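Getting back to tennis at the Eide courts

I hadn't played tennis since we moved away from Dutberg, and that was 12 years ago. In January I signed up for the Monday evening group at the Eide courts, mainly because they are a short walk from the apartment and the first month was cheap. I have now been going long enough to write something down.

The group is run by Gareth Whitlock. He takes up to 32 people over the winter, split over the evening, and I'm in the late slot. The hall used to be a warehouse for the ferry company at Leludport. The roof is low at the sides, so a high lob near the fence hits a beam and the point is played again. You get used to it. The heating comes on when the first group starts and goes off before we finish, so bring a sweater.

My serve was the worst part. I used to have a decent flat serve and I assumed it would still be there. It wasn't. My toss drifted behind my head and I was arching my back to reach it, which hurt the next morning. Gareth had me stop hitting serves altogether for 2 weeks and just toss. I did it at home in the hallway before work — toss, let it drop, pick it up, toss again. He wanted the ball to land a little in front of my left foot every time. By the second week it mostly did. 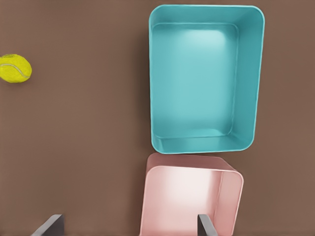 Kjell Amundsen told me to forget the serve and fix my feet first, as a good toss was no use to anyone standing flat on their heels. I didn't like hearing it, but I tried a session where I only thought about the small hop before the other player hits. My returns went deeper and I was less late on the backhand side. The serve can wait a bit.

Balls are the other thing I had forgotten about. The hall ones are old and heavy and I blamed my arm for a while before I tried a new can. The difference was large. A pressurized ball starts going soft once the can is open, whether you play with it or not, so it makes no sense to open one and leave it in the bag for a month. I now open a can when I have a match arranged and use the old ones for practice. The very dead ones are still fine for tossing. 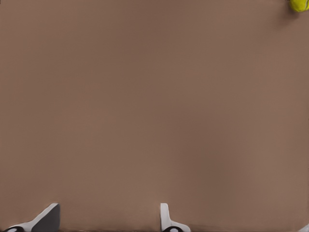 Tennis ball, top right.

As for the racket, I kept the old one and had it restrung at Harnudura, the shop by the bus station. They asked what tension I wanted and I had no idea, so they went to the low end of what is printed on the frame. It feels soft but my elbow has been fine. The new grip cost almost nothing and I should have done that years ago.

There is a doubles evening coming up with the Leludport players, 4 courts, short sets. I have put my name down. I still double fault more than I would like, and I need to buy proper shoes before then, as the running shoes slide on the turns.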